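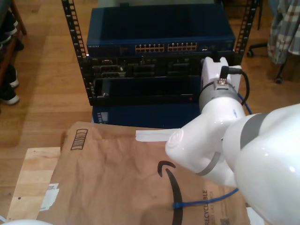 Chapter 2. Racks and Patch Cables

A small network is easiest to maintain when its equipment shares one rack. An open frame leaves every port within reach, and the square holes in its rails let each unit be set at a chosen height. The switch is often mounted at the top – as the blue one is here – with heavier units beneath it.

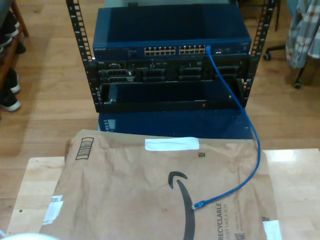 Each cable should be labeled at both ends before it is connected. This chapter covers mounting, then cabling.

Related chapters
Choosing a Switch
Power and Cooling
Keeping Records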